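# Angular fingers vs. stock pads on cups
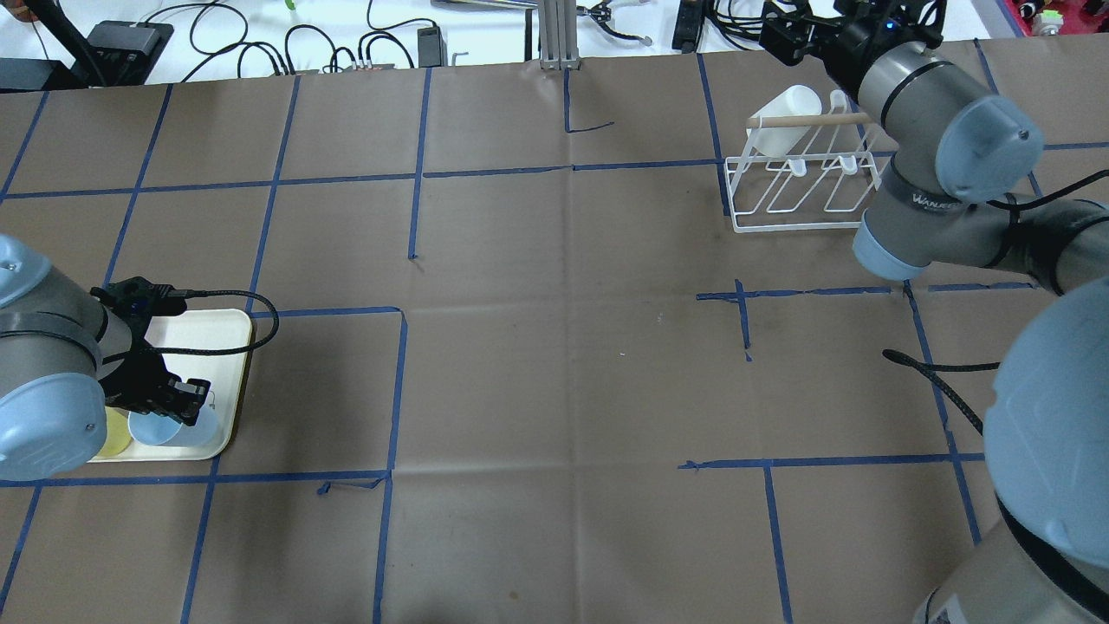
Page 5 of 122

**rultcombe_bench** wrote:

Finished the cup and plate runs on Saturday. Left arm works the tray, right arm works the dish rack. Both have the black grippers on. The Utley fingers did better than the Starkemau pads on the plastic cups. Out of 186 picks with each, the Utley set dropped 5. The pads dropped a lot more, mostly on cups lying on their side.

**tapegrid** wrote:

What closing force? Without that the drop count doesn't tell me much. Thin cups squeeze in and pop out of soft pads if you close too hard.

**rultcombe_bench** wrote:

Same setting for both, low. I can post the config.

**millhand7** wrote:

I don't agree that the pads lose here. Same setting isn't a fair test. Pads need more force to get their contact area. I ran them on a Pfeiffer controller with the force turned up and had no trouble with cups. Plates were another story.

**rultcombe_bench** wrote:

Fair point. I can do a second pass with the pads at a higher setting. I'd still like one setting that covers cups and plates, and so far the pads don't give me that.

**oddsocket** wrote:

Different subject: that cable loop over the left gripper is going to snag. Mine caught on a rack wire and pulled the connector halfway out. Clip it back along the arm and leave slack at the wrist.

**tapegrid** wrote:

Agree on the cable. Also, are you using the blue tape lines for placement? Some of them are crooked.

**rultcombe_bench** wrote:

Only to put objects back in the same cell. A little crooked is fine for that. Will reroute the cable before the pad runs.

**millhand7** wrote:

Post the force values when you do. I'll run the same ones on mine.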